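5.3 The late release fault

Most of the trouble we met over the season was of the ordinary kind, and we have kept it to the table at the end of the section. One fault deserves a fuller telling, partly because it cost us so much time and partly because we suspect that other groups with two-armed cells will meet it sooner or later, if they have not done so already.

The fault first showed itself in March, during the paper-handling tasks. In these tasks one arm pins a sheet to the table while the other comes down on the far side, takes hold, and the two lift together. Every so often the left gripper was told to open and did not, or opened so late that the right arm had already begun to pull. With a cloth or a sponge this would hardly have mattered. A printed sheet has very little give in it, and the arms ended up in a tug of war which the sheet usually lost. On two occasions the left wrist was dragged far enough to trip the current limit, and the arm went slack and dropped on to the table with a bang that we all came to dread.

Our first thought was the fingers, and we spent a happy but wasted week trying softer pads. Our second was the cabling, and here Santosh Chaturvedi patiently replaced every connector between the base and the wrist on the left side, to no effect whatever. It was only when he lined up the command log with the motor log that the pattern came out. In the 1,235 paper-handling episodes recorded by then, every late release fell in a stretch where the logger was writing to disk, and the open command had sat in the queue for as long as 900 milliseconds before it was sent - more than enough for the other arm to be on its way.

Figure 7 gives the moment at which the danger is greatest. The left fingers are pressing on one edge of the menu, and the right fingers are open over the other side. If the right arm closes and lifts now, everything depends on the left arm hearing its next command in good time.

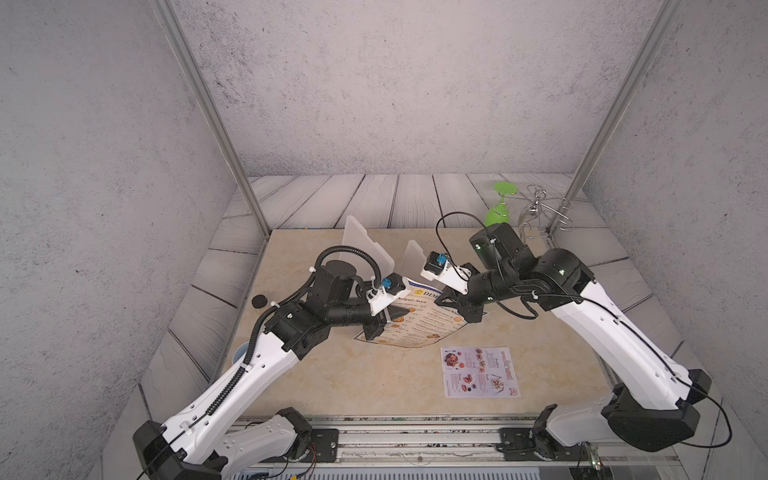
Figure 7. Two-armed handling of a printed menu.

The cure was simple enough once we understood the illness. We moved the logger on to its own process, and we added a handshake so that neither arm may start a pull until the other has reported its finger position within the last 200 milliseconds. If the report is stale, both arms hold still and a warning is raised. This makes the lift a little slower, and the operators grumbled about it for a day or two, but we have since run 4,000 further episodes without a single late release. The handshake itself has stopped the arms on a handful of occasions - all of them, as far as we can tell from the logs, with good cause.

We should add a word on safety. The current limit did its job in both of the hard trips, in that no motor was damaged, but a limp arm is not a safe arm when someone is leaning in to straighten a sheet. We now ask operators to keep their hands outside the booth until both arms are parked, and the limit has been changed so that the joints are lowered gently before the power is cut.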